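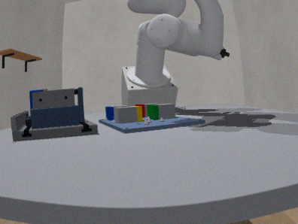

Robot arm behind the block board, fixture on the left.

Good bench habits for a small arm

I love this part of setting up! Before anything moves, check every bolt on the pedestal, then check them again after 2 hours of running. Keep the front of the table clear (mugs creep in, trust me) and mark the reach with tape, adding a hand's width all the way around.

Run each new program at quarter speed first. Our Olik checklist has 61 lines, and the one I'd keep above all the rest is "know where the stop button is." Same goes for fixtures: clamp, tug, then start. Fundano users, your sheet got updated in May, so print a fresh one!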